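Hiring the hall at Clorkside: your questions
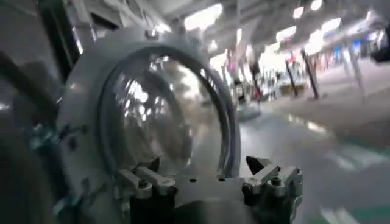 The main hall is the big room, and most of what people ask us concerns its ceiling, its floor or its kettle. The ceiling lights are bright, and anything with a shine will throw them back at you as streaks of white and beige, as a clear dome does. If you are bringing glass cases, glossy covers or a bald uncle, allow time to move them a yard or so until the glare settles down.

Can the lights be dimmed?
No. They are on or they are off. Danang Pillai has asked for a third option every January and remains hopeful.

How much does it cost?
The deposit is 800 and comes back to you once the floor has been looked at. The hire charge depends on the hours, so write to Fadime Tatlı with yours. "All day-ish" is not a length of time she can price.

When can we get in?
From 6 in the morning, if you must. Everything has to be out by 19:00 unless you have booked the evening as well.

Is there a limit on heavy things?
Please tell us in advance about anything that takes more than two people to lift. The floor was relaid in 2000 and we are still fond of it. Put felt or rubber under metal feet – dragging is how the last floor went.

Can we tape cables down?
Yes, with cloth tape, which you then take up again. Parcel tape stays with us for years.

Who sets out the tables?
You do. Erhan Akbulut will show you where they live and how the legs lock, and will then go and have his lunch.

Do you have a kitchen?
There is a sink, a kettle and a fridge that hums in B flat. Hirers from Netton have described it as a kitchen, so opinions differ.

What if something gets broken?
Tell us the same day. We will find it anyway, and the conversation is shorter if you go first.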